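Elsa Kinnunen does not believe in the drawer method, and she would like that on the record before we sit down.

"People come to me having bought 11 matching organizers," she says. "Then they ask where the organizers should go. They've spent 60 dollars to own more things."

Kinnunen has been helping households in Branivmont clear out attics, garages and spare rooms for years, first as a favor to neighbors and later for pay. I went to see her in August with my doubts about the whole decluttering trade. I expected a sales pitch. I got a woman who seemed to have more doubts than I did.

Does it work? She shrugged. "For some people. I had a couple in Harju who cleared the entire basement. I drove past the next spring and the garage door was up. It had all come back, different stuff, same piles."

I asked why anyone should pay her, then. She thought about it for longer than I expected. "Because I'll sit there while they decide," she said. "A sister won't. A sister wants the lamp."

She is hard on the books, too, most of all the ones that promise a new life by the weekend. I pointed out that she sells a pamphlet of her own through the Stelulby hardware store. "It's 20 pages and half of it is phone numbers for the dump," she said. I bought one. She was being generous; there are also two blank pages for notes.

Her only firm advice on equipment is to use one plain bin with something to grab it by, and to stop when it is full.

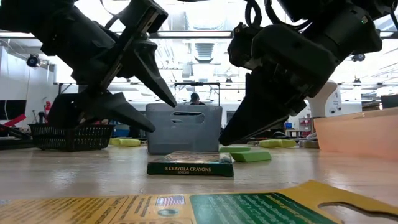
A gray plastic bin with an oval handle cutout.

I pushed back on this. A full bin only tells you that you filled a bin. "Sure," she said. "But you're tired by then, and tired people throw out the wrong things." She once watched a man in Trondov toss a family Bible printed in 1819 along with a stack of seed catalogs. He went back for it in the rain.

Was it worth anything? "He never told me. I don't think he asked."

I wanted to know what her own house looked like. She said there was a closet upstairs she hadn't opened since her mother died, and that she had no plans to. I asked whether that bothered her clients.

"They don't ask," she said. "You're the first one who's been rude enough."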